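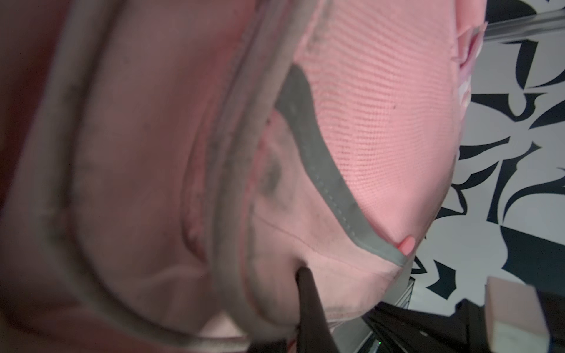
Pink mesh, gray binding and a line of fine stitching, very close up.

Search Mistdale Kids' Corner Search Enter a word

WHY IS THERE CLOTH FULL OF HOLES?

If you bought a bucket full of holes, you would take it back to the store. If you bought an umbrella full of holes, you would take it back even faster. But people hand over good money every day for cloth that is full of holes, and they seem quite happy about it.

The cloth is called mesh. You probably own some. It turns up in sneakers, in backpacks, in sports shirts, on the backs of office chairs, and in that pocket on the side of your bag where a banana once spent a whole week. The pink stretch in the photo is knit mesh, and its tiny woven ridges run along in slanting rows, as neat as a plowed field.

What are the holes for?

Mostly they let things out. Your feet make heat, and they make sweat, and they go on doing this whether or not you are running. If you wrapped a foot in a plastic bag, the sweat would have nowhere to go, and you would soon have a small private swamp. (Please take our word for it. Somebody's parents will have to deal with the sock.) Mesh gives warm, damp air a way to leave and cooler air a way to come in.

The holes also make the cloth light. A hole weighs nothing at all, and it's hard to beat that.

Of course, a hole doesn't know which way it's supposed to work. It lets sweat out, and it lets puddles in. Mesh that feels wonderful in August can feel like a bad decision in December.

Knitting without a grandmother

When you hear "knitting" you may think of two needles, a ball of wool and a sweater that itches. A knitting machine does the same job with a lot more needles and no cup of tea. It pulls yarn into loops, then pulls more loops through those loops, over and over. By changing how the loops join, the machine can leave gaps wherever the designer wants them.

Woven cloth is made in a different way. Some threads go up and down, others go side to side, and they pass over and under each other like the strips in a paper mat. Woven cloth is usually firm. Knit cloth usually stretches, and the loops are the reason. Tug on a loop and it changes shape. Let go and it goes back, more or less, unless you are the kind of person who tugs all day.

The edge is where the trouble starts

Cloth is well behaved in the middle. At the edges it's a different story.

Wherever cloth is cut, the threads are cut too, and a cut thread has nothing holding its end. It wiggles loose. Then its neighbor wiggles loose. Soon you have a fringe, and this is called fraying. Look at the ragged pink edge on the mesh panel. Those loose fibers are so thin that they look whitish where they catch the light, even though the cloth is a strong salmon pink.

People who sew have been fighting with edges for a very long time. The town of Hernden has a little sewing museum with a work apron dated 1848, and its hem has been mended so often that there is more mend than hem. Whoever wore it did not give up easily.

One good way to stop an edge from fraying is to cover it. You take a narrow strip of material, lay it along the edge or fold it over, and stitch it down. That strip is called binding. The gray band beside the mesh is binding, and a line of fine stitching runs along its length. Binding also makes an edge look tidy, and it takes a lot of the rubbing that the softer cloth would otherwise get. You can tell, too. The gray strip is a bit scuffed, with patches of lighter and darker gray.

Piping is binding's rounder cousin. It is a long, thin roll of material that follows a curve and helps it keep its shape. Look for it around cushions, on the rims of bags and near the tops of some shoes.

Why does padding wrinkle?

Padding is something soft, often foam, tucked inside a layer of cloth. When you bend it, the inside of the bend has less room than before. The cloth in there can't vanish, so it bunches up. Try it with your own elbow. Bend your arm in a long sleeve and look at the crook: wrinkles. Straighten it and most of them go.

Do this lots of times and the wrinkles begin to stay. Old padding has creases in it for the same reason your favorite book falls open at the same page.

Try it: the Sundaram rub test

We named this one after the street where our office is, which is called Sundaram Street and is not famous for anything else.

You will need:
- a scrap of old cloth that a grown-up says you may ruin
- some sticky tape
- a brick or a rough stone
- a magnifying glass, if you have one

Fold tape over one edge of the cloth. Leave the opposite edge bare. Now rub the bare edge on the brick 400 times. Yes, 400. You may take breaks. Then rub the taped edge the same number of times and compare the two with your magnifying glass.

Your tape is acting as binding. Which edge has more loose threads? Does the tape wear out before the cloth does? If you still have the energy, go on to 1000 rubs. If your arm has had enough, that is a result as well, and you can write it down.

Words to keep

Mesh: cloth with lots of small openings.
Fray: to come apart into loose threads at the edge.
Binding: a strip sewn along an edge to protect it.
Piping: a thin roll of material sewn along a seam or curve.

Now go and look at the edges of your own things. Start with whatever you have worn the most.

Mistdale Kids' Corner | Write to us: Sundaram Street, Mistdale | © Mistdale Kids' Corner | Page updated Dec 15, 2025 | Back to top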